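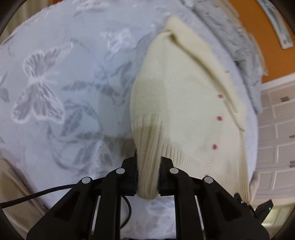 Folding a buttoned cardigan for flat storage

Filed under: Knitwear care
Last revised 7 October 2018

Heavy knits stretch at the shoulder when they hang. Store them folded. The method below suits a button-front cardigan with ribbed cuffs and a ribbed hem, and produces a packet that fits the Delley shelf box (26 cm wide inside).

Preparation

Work on a made bed or a large table. The surface must be wider than the garment. Close the buttons, starting at the hem. Lay the cardigan down and pull the hem straight by the ribbing. Do not pull on the placket, which distorts easily between buttons.

Sleeves

1. Hold one sleeve by the cuff. Gripping the finer knit higher up leaves marks in soft yarn.
2. Carry the cuff across the body on a diagonal and set it down short of the far side edge.
3. Flatten the long folds that form near the shoulder. Stroke from the shoulder toward the cuff.
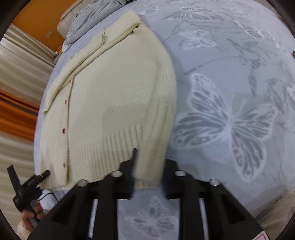
4. Take the second cuff and repeat from the other side. The sleeves may cross, but keep the two cuffs from stacking, as double ribbing makes a hard lump in the packet.
5. Check that the hem is still square. If a sleeve dragged it, reset the hem before going on.

Body

6. Fold each side in toward the placket until the width is just under 26 cm. Bring the hem up to the middle, then fold once more to the neck.

For a garment 57 cm long from neck to hem, this gives a packet a little under 15 cm deep. Longer cardigans need a fold in thirds.

Storage

Stack no more than 6 packets per box, heaviest at the bottom. Refold every August along slightly different lines so that creases do not set. Fine-gauge knits can be rolled instead; see Frøydis Kvam's notes on the Karras drawer insert.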